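Skustgate Hand-Worn Gripper Set (pair)

Home > Equipment > Teaching and demo gear > Hand-worn grippers

Sold as: pair, left and right
Condition: new
Stock: yes, small batch. Next lot due July
Hire: available, see bottom of page
Warranty: parts only, cables not covered

Quick version. You wear one on each hand, do a job the way you'd normally do it, and the job gets recorded in a form a robot arm can learn from. No arm needed in the room. Works on a kitchen bench, a packing table, a desk, whatever you've got.

What people want to know before they buy

Can a machine do the chore yet? Mostly we get asked this before price. Depends on the chore. Our answer, job by job, from our own bench and from what customers send back:

Wiping a flat counter – yes, good enough to leave alone.
Moving boxes from one shelf to another – yes, if the boxes are stiff and all the same size.
Loading a dishwasher – partly. Plates fine. Cutlery slow. Anything with a handle, keep an eye on it.
Folding towels – yes but you'll be faster. Much faster.
Folding fitted sheets – no.
Packing a desk kit (keyboard, mouse, leads) – getting there. The leads are the trouble.
Sorting mixed returns – not yet, not at a speed anybody would pay for.

That list gets updated when something changes. Has moved one line since last winter, the towels.

Why leads are hard

A keyboard is easy enough. Flat, stiff, black slab, same shape every time. The lead hanging off it is never the same shape twice. It slides, it catches under things, it goes round the back of the gripper. A person sorts that out without thinking. An arm has to have seen it go wrong a lot of times first, so you have to show it, and show it again, with the lead lying differently every go.

Our rule of thumb is 200 recordings for a stiff object on its own and then start again once there's a cable on it. The Grerby warehouse job (keyboards and mice into return cartons) took 206 good ones for the keyboard step before we were happy, and we still wouldn't run it overnight.
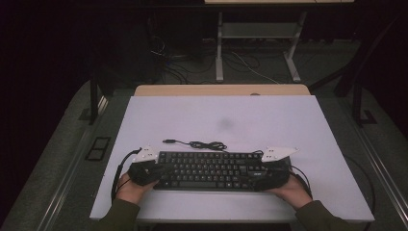
T. Deligiannis

Two-handed lifts are the ones to start with. One hand each end of the keyboard, fingers underneath, lead left in its loops on the board. Do it slowly the first few times. If you rush, the arm learns to rush, and it's worse at it than you are.

Use a plain pale board on top of the table. Ours has gone a bit grey in the middle and it makes no difference to the recordings that we can find. Patterned benchtops do make a difference, so cover them.

Run the gripper cables out to the sides, away from the thing you're picking up. Long sleeves are fine but keep the cuffs clear of the straps.

Fitting

Straps go over the back of the hand and the fingers. Snug, not tight. Adult sizes only, small hands will need the extra pad (sold seperately). Take rings off. Most people are comfortable after 10 minutes, and want a break after roughly an hour. Take the break, tired hands make sloppy recordings and you'll only bin them.

In the box

Left gripper, right gripper
Plates, fitted
Cables, one per hand
Spare strap set
Stenamer recording software, one seat
Printed quick start sheet

Not in the box

Computer
Table board
Robot arm. We get asked. No.

Who buys it

Repair shops and returns depots, mainly. A few colleges. One commercial laundry that wanted to know if they should wait for a folding machine or just hire another person. They hired the person and kept the grippers to try again next year, fair enough.

If you've got one job that never changes and it's done all day, worth a look. If your staff do fifteen different things before lunch, save your money for now. Same goes for the house. A robot that tidies the whole kitchen is not what you'll get out of this – a robot that can do one bit of one bench, maybe, after a good deal of work on your part.

Hire

Short hire is the cheaper way to find out. Includes a phone session to set up, and we'll look over your first 200 recordings and tell you plainly if the job is a goer. Hire fee comes off the price if you buy the set after.

Returns

Unused, in the box, full refund. Used, ask first. Straps can't go back once worn.

Questions about a particular chore, send a short note with what the object is, what colour the bench is, and wether anything dangles off it. We reply in the order they come in.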